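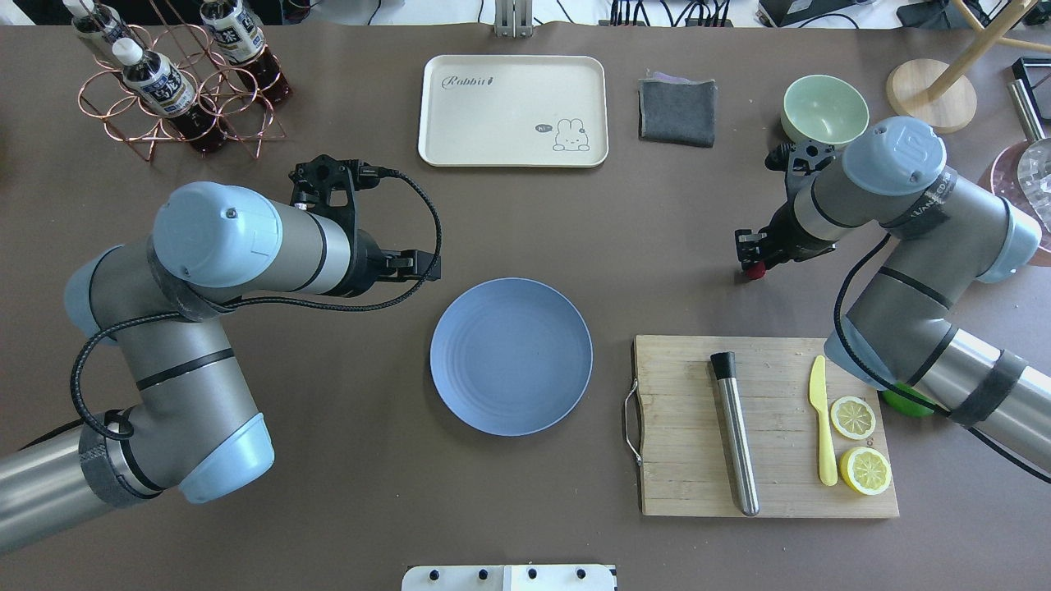 Perguntas frequentes sobre a célula de dois braços Adero: montagem, limpeza e conserto

A célula Adero chega com um manual de 248 páginas, e boa parte dele trata de coisas que ninguém da manutenção vai usar. Esta página reúne o que nos perguntam toda semana na oficina da Wilar, respondido por quem desmonta a máquina e não por quem a vende. Onde o fabricante promete uma coisa e a bancada mostra outra, ficamos com a bancada. Um exemplo é a passagem dos cabos: o folheto fala em "roteamento limpo", mas o cabo preto trançado sai do punho do braço esquerdo e faz uma alça ao longo do braço, por fora, e a garra tem o seu próprio cabo subindo. Quem for montar a célula precisa contar com isso desde o primeiro dia.

Última revisão: 30 de setembro de 2021. Texto de Marama Pomare.

MONTAGEM

A célula vem mesmo "pronta para usar"?

Vem pronta para ser parafusada. Entre abrir as caixas e confiar num movimento repetido há um bom caminho: fixar as bases, passar os cabos, zerar as juntas, definir os limites, ajustar a abertura das garras e só então gravar a primeira tarefa. Quem vende diz que isso se faz numa manhã. Eu nunca vi.

Preciso furar a mesa?

O kit traz grampos, e para uma demonstração eles servem. Para trabalho diário, fure. O grampo cede aos poucos, a base gira um nada, e esse nada aparece multiplicado na ponta da garra. Se a mesa for alugada ou emprestada, aparafuse as bases numa chapa rígida e prenda a chapa.

Qual é a ordem de aperto dos parafusos da base?

Em cruz, em dois passes. No primeiro, só encoste. No segundo, aperte com torquímetro no valor que consta na etiqueta da sua base. O manual traz uma tabela geral que não bate com todas as versões; se a tabela e a etiqueta discordarem, escreva para a assistência antes de forçar.

Os dois braços podem ser montados frente a frente?

Podem, e é o arranjo mais comum. O cuidado é com a zona do meio, que os dois alcançam. O programa tem uma função de proteção contra colisão entre braços que funciona bem quando a posição das bases foi informada corretamente. Se você mediu com fita métrica e arredondou, a proteção também vai arredondar. Meça de centro a centro e confira levando as duas garras, em velocidade mínima, até o mesmo ponto.

CABOS

Quanta folga devo deixar no punho?

O suficiente para a junta ir de um limite ao outro sem esticar o cabo, e nada além disso. Desligue a energia, apoie o braço e leve a junta com a mão até os dois extremos antes de fechar qualquer abraçadeira. Alça curta demais quebra o condutor por dentro; alça comprida demais engancha em objetos altos, como suportes e garrafas. As capas espirais vendidas como acessório protegem contra atrito. Contra cabo mal passado não fazem coisa alguma. 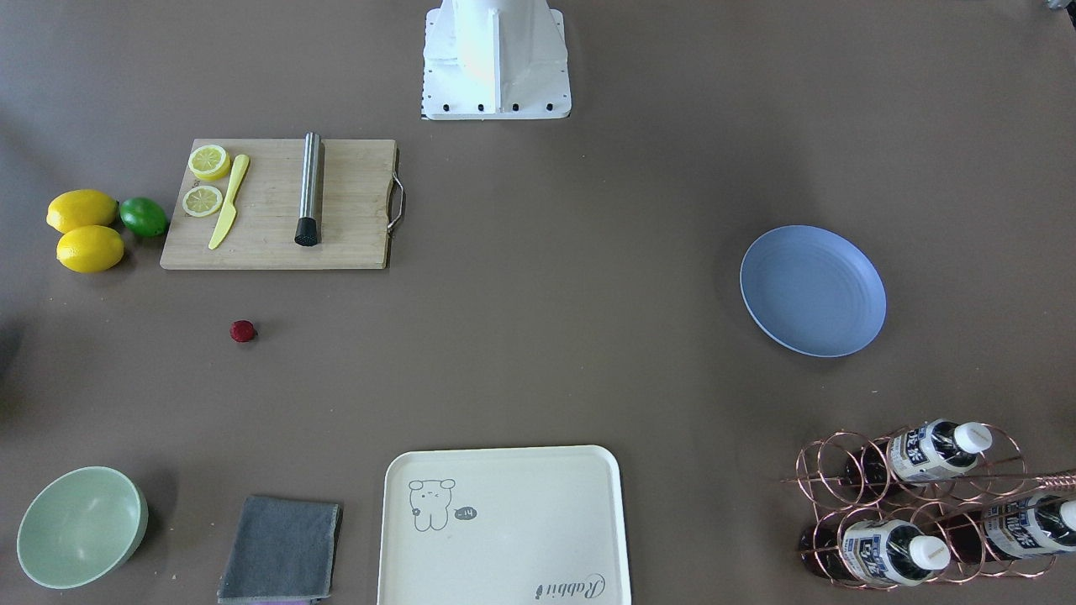 Com que frequência é preciso reapertar a base?

Uma vez depois das primeiras horas de trabalho e, daí em diante, a cada 700 horas. O manual diz que a fixação "dispensa manutenção". Discordo: já recebi base com parafuso que girava no dedo, e o cliente reclamava de erro de calibração fazia semanas. Faça um risco de caneta atravessando cada cabeça e a placa, e basta bater o olho para saber se alguma girou.

CALIBRAÇÃO

A calibração automática é confiável?

Para o que ela mede, sim. Ela confere a posição de cada junta em relação ao batente -- e só. Não sabe se a mesa saiu do nível, se a câmera levou um esbarrão ou se alguém trocou os dedos da garra por outros mais compridos. Depois da rotina automática, faça um teste à mão: escolha um ponto marcado na mesa, leve a garra até ele partindo de lados diferentes e veja se ela para no mesmo lugar.

O programa mostra "calibração excelente", mas a garra erra o objeto. Quem está certo?

A garra. A mensagem da tela resume um cálculo interno e não conhece o seu objeto. Procure nesta ordem: câmera fora do lugar, base frouxa, dedos gastos, junta do punho com jogo. Nos consertos que passaram por aqui, a câmera foi a culpada com mais frequência do que todo mundo gostaria de admitir.

Vale a pena comprar o gabarito de calibração Lowther?

É uma peça bem-feita e cara. Se você tem uma célula só, um pino torneado e um furo justo resolvem. Para quem mantém várias e precisa comparar uma com a outra, pode compensar. O vendedor garante que ele "elimina o erro humano"; o gabarito também pode ser montado ao contrário, e já foi.

GARRAS

Como limpo as garras depois de trabalhar com comida?

Desligue, retire os dedos e lave somente os dedos, com detergente neutro. O corpo da garra recebe pano úmido bem torcido e, em seguida, pano seco. Suco de limão merece atenção especial: o ácido e o açúcar entram nas guias, secam e deixam o movimento áspero. Nada de spray em direção ao corpo, por mais que a palavra "vedado" apareça no catálogo. Peça o grau de proteção por escrito e veja o que respondem.

A garra serve para contato direto com alimentos?

Não encontrei certificado que me convencesse, e pedi mais de uma vez. Para ensaios com utensílios e frutas que ninguém vai comer, tudo bem. Para servir alguém, exija a documentação dos dedos, da graxa e do revestimento, cada um em separado.

A garra esmaga frutas pequenas mesmo com a força no mínimo. É defeito?

Quase sempre é ajuste. O "mínimo" de fábrica ainda é força demais para uma fruta mole. Limite também a velocidade de fechamento e grave a posição final dos dedos, em vez de esperar que o motor perceba a resistência. Se com tudo isso ela continuar fechando aos trancos, aí sim abra a garra e olhe as guias.

CONSERTO

Uma junta está fazendo barulho. Posso continuar usando?

Depende do barulho. Um zumbido constante que acompanha a velocidade costuma ser normal. Estalo sempre no mesmo ângulo, não: pare, desligue e verifique primeiro se há cabo raspando na carcaça. Metade das "juntas quebradas" que chegam à oficina é isso. Se o cabo estiver livre, não abra a junta por conta própria, pois a pré-carga se perde e refazê-la sem ferramenta própria é loteria.

Posso usar peças da Adorberg no lugar das originais?

Dedos, parafusos e abraçadeiras, pode. Cabos, só depois de conferir o esquema de pinos com multímetro; recebi 2 com a mesma etiqueta e ligações diferentes. Motores e freios eu não usaria.

A atualização do programa resolve folga mecânica?

Não resolve. A versão mais nova traz uma "compensação inteligente" que disfarça a folga enquanto ela é pequena -- e, enquanto disfarça, a peça continua gastando. Deixe a função desligada durante a inspeção, anote a folga real e ligue depois, se quiser.

O que devo mandar junto quando envio um braço para conserto?

O braço, o cabo que estava nele quando falhou, a cópia da configuração e uma frase dizendo o que ele estava fazendo na hora. "Parou de funcionar" não ajuda. Retire os dedos da garra e mande-os embrulhados à parte. A fonte pode ficar com você, a não ser que a luz dela também esteja apagada.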